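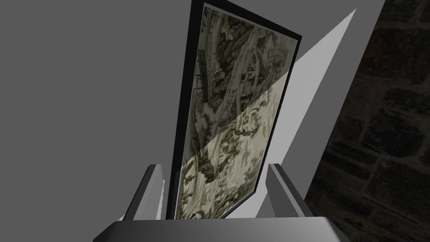 My aunt's message said the ferry to Nemham had stopped running in May and I should turn round. Didn't turn round. Had her keys in my coat, 10 missed calls, half a sandwich.

Ticket window shut. Man mopping. He pointed with the mop at a timetable, the old one, Nendow line, all of it crossed out in pen.

Tried the Siliņa next door, only place lit. Asked for coffee and a boat. Got the coffee. The woman behind the counter wrote a number on a napkin, 3051, and said ring before six, he goes to bed at six.

It was 5:52.

Rang. Rang agian. A dog answered, or a man with a dog very close to the phone. Four thousand, he said. For a crossing?? I said I had 36 and the sandwich. Long wait. Dog breathing.

What kind of sandwich.

Cheese.

Be on the steps, he said. 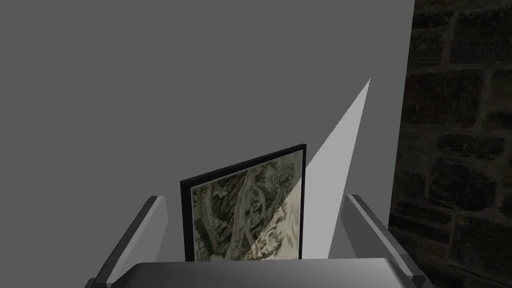
2. The Crossing

No lights on the boat. Dog up front, eating my half. Flokadton going small behind us, then just the one lamp, then not even that. I held the keys so tight they left thier teeth in my hand.

She'll have changed the locks, he said.

I hadn't told him who I was.

Filed under: Short Reads, Fiction
36 shares | 10 comments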